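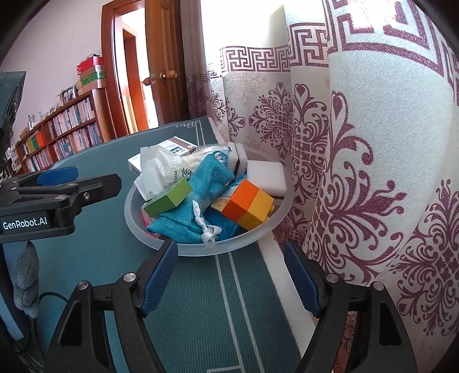 Visit Report: Home Handling Trials, Prornholm
Last updated August 24, 2018

Members of the safety working group visited the Prornholm site to review a fault reported by Flokico during its household sorting trials. The work is done in an ordinary furnished home, at a covered table, with hand-held grippers. Each session consists of moving small goods into and out of a plastic bowl.

The fault concerns grip release. In a set of 300 transfers logged before our visit, the fingers stayed closed after the operator had let go of the trigger on 18 occasions. Most of these involved film-wrapped goods. The operator then had to pull the item free by hand, with fingers close to the linkage, and on one occasion this led to a pinched thumb. The injury was minor and was entered in the site record the same day. 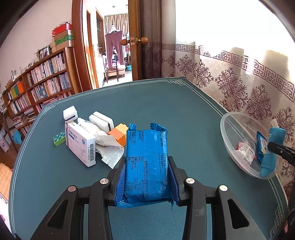 Flokico first suspected the finger pads. New pads were fitted, and the fault came back within one session. Attention then moved to the return spring, a part supplied by Fothergill. The springs from the two affected units were found to be weaker than those in stock – enough, in Flokico's view, to explain a slow release but perhaps not a complete one. We agree that the cause has not been settled.

Our greater concern was the response to a stuck grip. The written procedure told operators to "clear the item" and gave no instruction to cut power first. The power switch was also out of reach of a seated person. Both points were raised with the site before we left, and the switch has been moved.
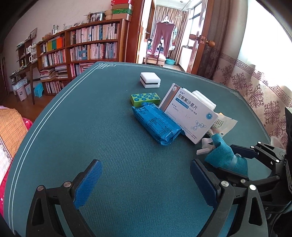
Damov objected that cutting power would not help if the spring was at fault, as the fingers would simply stay where they were, and asked for a manual release on every unit. We accept this. Flokico will fit a release lever to one unit and report in September, after over 643 further transfers. Until then, medicine boxes and wrapped goods may be handled only with a second person present.

Print this page
E-mail this page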